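Flololine Open Bins, Medium, Blue
Review by Hazem El Ouafi
Filed under: Bench and storage

I bought a case of the medium Flololine bins for our small goods bench, paid $135 for it through Diekmann, and have used them long enough to have a view. The short version is that they are good plain bins with one annoying lip and a label system I would skip.

What we handle is light and awkward. Film pouches, flat packets, small sachets, the sort of thing that weighs next to nothing and will not stand up. Most bin reviews I read before buying were written by people storing bolts and pipe fittings. Their worries are load and stacking strength. Mine are whether a pouch slides down to where it can be found again, whether a thin packet gets stuck flat to the bottom, and whether the walls are high enough to keep things from creeping over the top when the bin is full.

The bins we had before were the Funach ones, gray, with a steep cut on the front. The cut makes them easy to reach into and that is the best thing about them. Soft pouches slump toward the low side and end up on the table. With hard parts I would still buy the Funach.

The Flololine has a proper wall on every side. A pouch that goes in stays in, even if it lands on its corner and leans over. You have to lift things over the wall each time, which takes a little getting used to if you have been sliding them in from the front.
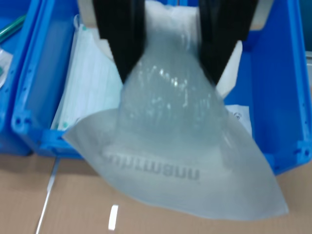
Pouches with a wide flat bottom seam are the hardest thing we put in them. The seam is stiffer than the rest of the film and spreads out wider than you expect, so the pouch needs more room than its contents would suggest. In the medium bin ours go in without folding. In the small bin, which I had on loan from Diekmann for a few days, the corners caught on the rim often enough that I sent it back. If you have the same kind of packaging, measure across the seam and ignore the rest of the pouch. The medium is the size to get unless you only have sachets.

Inside, the plastic is smooth with a light texture on the floor. I think the texture does something useful. Flat packets used to stick down in the gray bins and had to be picked at with a fingernail. In these they come up at the edge with much less fuss. It does hold dust. A damp cloth gets it out of the walls but you need a brush for the floor, and a bin that has had a leaking pouch in it needs a real wash. I use warm water and dish soap and leave them upside down overnight. They have been washed plenty and the color is still even.

Now the lip. The rim rolls outward and is hollow underneath, and on my case the mold line along that hollow was sharp. It will not cut you, but it snags thin film if you drag a pouch across it, and it is not pleasant on the fingers at the end of a long afternoon. I went over all of them with fine sandpaper. It took most of one morning. At this price I shouldn't have to. I wrote to Diekmann and got a polite answer saying the mold line is within tolerance, plus a credit toward my next order. Later stock may be better. A second, smaller order that came in September had a softer edge, though still not as clean as the Funach.

Setup matters more with these than I thought it would. Our table is aluminum with parallel ridges, handy for clamping things down and terrible for anything small and flat. Packets lie across the ridges at odd angles, and a thin one can be hard to pick up by the edge. We lay a big flat sheet of plain brown cardboard over the work area and put the bins in a row along the side of the table. The cardboard cost us nothing. It gives a surface that is easy on film, takes pencil marks if you want to lay out positions, and can be thrown out when it gets greasy. I have tried a rubber mat in the same place and went back to cardboard within a week. The mat grabbed everything.

The bins sit well side by side. The outer walls are nearly straight, so there is not much of a gap for a sachet to fall into, and that was a steady complaint with the old set. Three in a row is what suits our way of working. I would not try to push the row around as one piece, though. They don't link together, and on bare metal the outer ones drift. If you want them to stay put, a strip of double-sided tape under each is enough.

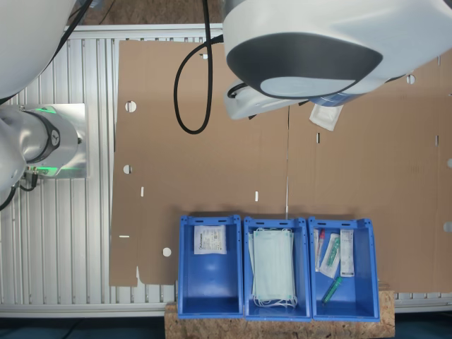 Color is worth a few words. They come in blue, red and yellow. I took blue for one reason: a lot of our packets are white, and white shows up well against it. It shows up well on brown cardboard too, so a stray one is easy to spot from across the bench. Clear or grayish pouches are harder to see on anything, but blue is better than the gray bins were. Red looked good in the catalog. I had one red sample and found it tiring to look down into all day. The blue is a strong flat blue, a bit darker than the one on the Diekmann site.

The labels are the weak part of the product. Each bin has a molded slot for a card, and the case includes a sheet of perforated cards with clear covers. The cards are a hair too wide. You can force them in and then they bow, and the cover pops off the first time somebody bumps it. I gave up after a few and now use painter's tape and a marker, which costs next to nothing and can be changed in five seconds. If labels are important to you, the Flotura bins have a much better holder that clips on from the outside. They also cost a good deal more per bin, and the walls are lower.

Stacking: yes, with a caution. Empty, they nest and come apart easily, with none of the suction you get with some cheap tubs. Full, they are meant to stack on the rims, and they will, but a pouch that stands even slightly above the rim will tip the bin on top. I stack full ones two high at the most, and only on a shelf. On the bench I leave them single.

As for wear, I kept a tally through the first stretch of use for my own purposes, and 1,466 pouches and packets had gone through the row when I stopped counting. Nothing had cracked. One bin had a white stress mark at a corner from being dropped on concrete, and it is still in use. The case claims the bins are good for a 100 pound load. I have no way of testing that and no plan to. A full bin of our goods can be carried with two fingers.

They do scratch. The outside picks up pale marks from rubbing on the aluminum, mostly along the bottom edge. It makes no difference to how they work. If your bench is somewhere customers walk past, you may care more than I do.

Shipping was fine. The case came from Diekmann in one box with the bins nested and paper between them, and none were damaged. The lids are sold separately. I ordered 2 to see what they were like and they fit tightly, maybe too tightly for something you open often. For overnight cover they are all right. I mostly use a sheet of cardboard for that as well.

Good points: full height walls, room for wide pouches in the medium size, textured floor that lets go of flat packets, easy to separate, sit close together in a row.

Bad points: rough mold line under the rim, card slots that do not fit their own cards, lids extra, scratches on the outside, no way to link a row.

I would buy them again for soft packaging, in the medium size and in blue. For hard parts get the Funach and save some money. If you order the Flololine, run a finger under the rim of each one when the box arrives, and have some fine sandpaper in the drawer.

Four out of five.

Update: a reader asked about the large size. I have seen it but not used it. The walls are higher again, and for small sachets I think you would be reaching a long way down. The footprint is also deeper than the strip of table we have left beside the cardboard, so I have not ordered any.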